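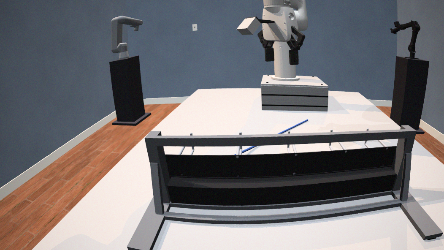 Facilities Guides: Floors and Furnishings

How to Clean and Re-Oil a Wooden Floor

Updated Apr 19, 2026

This guide applies to oiled wooden floors in the Lamont and Rirkitz buildings. Floors with a varnish or lacquer finish are covered separately and must not be treated with oil. To check the finish, place a drop of water in a corner. On a worn oiled floor the water darkens the wood within a few minutes; on varnish it stays on top.

Before you begin

Reserve the room for two full days. Remove rugs, chairs and other light items. Heavy tables and pedestals may remain in place, provided the floor is worked up to their edges and the finish is allowed to cure before anything is moved.

You will need a vacuum with a soft brush head, a flat mop, two buckets, wood soap, a white buffing pad, lint-free cloths and Luretico floor oil. One can covers 900 square feet.

Procedure

1. Vacuum in the direction of the boards, including the gaps along the walls.
2. Mix the wood soap as directed on its label. Mop with a well-wrung mop and rinse with clean water from the second bucket.
3. Let the floor dry overnight with the heating at its normal setting.
4. Apply a thin coat of oil, starting at the wall farthest from the door.
5. Wait 20 minutes, then buff the oil in and wipe away any excess. No shiny patches should remain.
6. Keep all foot traffic off the floor for 36 hours.

Lay used cloths flat outdoors to dry, or place them in a sealed metal container filled with water. Oily cloths can catch fire if left in a pile.

Rooms in daily use should be re-oiled each January. Record the work in the Nonunano maintenance log.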